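3.2 Loading order at the rack

We asked 20 households in Nuridside to load a drying rack in whatever order they liked. Plates went into the slots first in most homes, and bowls were leaned on top later.

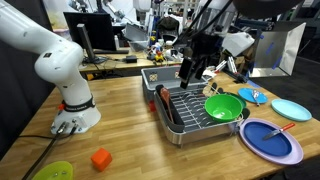 Figure 4. Dish rack with a bowl, a plate and a spatula; further plates lie on the table to the right.

Of the 147 loads recorded in September, those begun with a bowl took longer to finish. Marinescu found the same in Itavside. Cutlery was left until last and is treated in Section 3.3.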